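Resident Resources: Preparing Your Kitchen Before Move-Out

Resmont Residential asks all departing residents to return the kitchen in the condition recorded at move-in. The following tips are offered by our property services department to help residents prepare for the final inspection. Most apartments can be made ready in one afternoon.

Begin with the refrigerator. Remove all food, take out the shelves and drawers, and wash them in warm water with a little dish soap. Glass shelves should reach room temperature before they are washed. Leave the appliance plugged in and running unless the office has instructed otherwise.

Grease on cabinet doors can usually be removed with a soft cloth and diluted dish soap. Work from the top of the door to the bottom and dry it at once. Abrasive pads must not be used on painted or laminate surfaces — scratches are charged as damage, even where the surface is clean.

Small items are easily overlooked. Check the backs of drawers, the space under the sink and the top of each wall cabinet. Shelf pins, drain strainers and spare keys supplied with the apartment should be placed together on the counter.
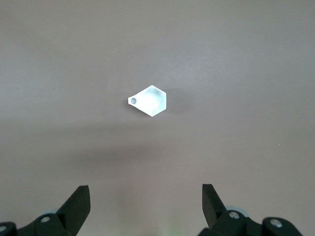 Small white plastic piece on a plain tabletop.

Range hoods require separate attention. Filters may be soaked in hot water and dish soap for 22 minutes, rinsed, and left to dry fully before they are put back. Residents of the Mazza building have fixed filters and should wipe these in place.

Nail holes in kitchen walls should be left unfilled. Our maintenance staff will match the paint, and holes from ordinary picture nails are not charged.

Inspections are booked through the leasing office, extension 3391, at least 10 days before the lease ends. Questions about cleaning charges may be directed to Debashish Rathnayake, Property Services.

Page reviewed 27 Aug 2021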